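From: Altirari workshop list
Date: 19/07/2000
Subject: Re: [drums] Bracket on the perforated wall

On the drums list it was written:
> We have the Pulitz drum open again and I'm trying to decide
> whether to keep the old bracket or have a new one bent up.
> The base plate is flat and the wall is curved, so I don't see
> how it can ever sit properly. Has anyone on the list refitted
> one? Also, what do you use to clean the holes? Ours were
> blocked solid in May.

I refitted one at Granodura two years back and would keep the old bracket if it isn't bent. A flat plate on a curved wall is all right as long as the plate is small. Put a thin rubber pad under it and tighten it slowly. Ours had done 2,773 hours when I last looked at the book and hadn't shifted.

If you do want a new one, Mancuso will make them to a drawing, but they wanted nine weeks when I asked and the price was silly for one piece.

For the holes I use a stiff nylon brush from the outside and then a hose. Don't use a wire brush or a drill bit. Both leave burrs and the fluff catches on them, so you're back where you started. A wooden skewer does for the stubborn ones. It's slow going, and our drum has nearly 2,000 holes, so I do a section at a time.

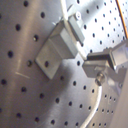
The other thing to look at is how the cable is run. Leave enough slack for a gentle curve past the bracket and don't pull it tight over the corner of the block. File that corner if it's sharp. I'd also wipe the steel down with washing-up liquid and warm water before you fit the pad, as any grease left on it will let the plate creep.

I still have the drawing for the 2 mm pad and can post a copy if you send me an address off list.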